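Caderno de oficina – março, entrada da tarde

Continuação do ensaio de cola do lote Ikden. Ontem ficou tudo a curar na estufa pequena, 18 horas, sem abrir. Hoje de manhã tirei os provetes e metade descolou do suporte só de pegar neles. Não gostei.

Suspeita n.º 1: a superfície. Os que foram lixados com grão 2000 ficaram lisos demais, a cola não tem onde agarrar. Os outros, os do grão grosso, aguentaram bem na mão, falta ver na prensa. Quem preparou isto devia ter apontado o grão em cada peça, agora ando a adivinhar pela cara delas (fui eu que preparei, já sei).

Suspeita n.º 2: a mistura. A balança da bancada do fundo anda a derivar outra vez, pesei a mesma tampa duas vezes e deu diferente. Até a calibrarem usar a outra, a da Horent, mesmo que seja preciso esperar pela vez.

A Raudsepp respondeu à pergunta do endurecedor. Dizem que a lata aberta não deve passar de 168 horas, mesmo bem fechada. A nossa tem muito mais que isso. Deitar fora e abrir nova, e escrever a data na tampa com marcador que não saia com acetona – o azul sai.

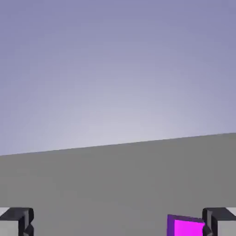
Plano para a segunda volta: mesmos provetes, mesma cola, lata nova, tudo com grão grosso. Desengordurar com álcool e deixar secar ao ar, nada de papel da casa de banho que larga pêlo. Dois grupos, um com o primário Flamix e outro sem. Se o primário não fizer diferença deixo de o comprar, é caro e cheira mal que se farta.

Apertar com os grampos pequenos. Os grandes esmagam a junta e a cola foge toda para os lados, já aconteceu em fevereiro e ninguem se lembrou. Película antiaderente por baixo, senão colamos os provetes à chapa.

16h20 – lixei o primeiro grupo. O aspirador perdeu força a meio, filtro entupido, sacudi lá fora e voltou a puxar. Falta encomendar filtros, 2 pelo menos.

17h05 – grupo sem primário colado e apertado. O outro fica para amanhã de manhã, o primário precisa de secar e não vou ficar cá à espera.

Pendentes: luvas tamanho M, espátulas, pedir a prensa para a semana que vem. Não mexer na estufa, está regulada. A sério, não mexam no botao.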